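Cetport Community Kitchen: progress report for May

It has been a great month! The evening cooking course is full, with 15 people signed up and a waiting list that keeps growing. Niilo Seppälä has taken over the bread sessions, and his rye loaves are now the thing everyone asks about when they call.

The grant of $2,000 has gone mostly to ingredients and to the second-hand oven from Dokard. We still owe them for delivery, and that will show up in the next statement. The oven heats evenly and holds two full trays, so the groups can finally bake at the same time and eat together afterward.

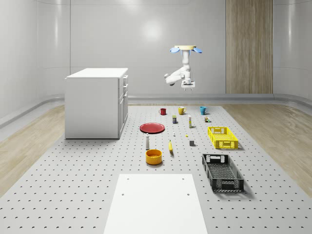 Recipe cards are moving along too. We have 10 finished and tested, including the Sorrentino lemon cake (a huge hit with the teenagers) and a bean soup that costs very little per bowl. The Patitz bakery has offered us flour at cost through the summer, and we said yes on the spot.

One thing is behind schedule: the food safety class. Our first instructor moved away and we are talking with another one now. We would also like to start at 6 p.m. instead of 5, as several parents have asked for it. Please let us know if that needs your approval.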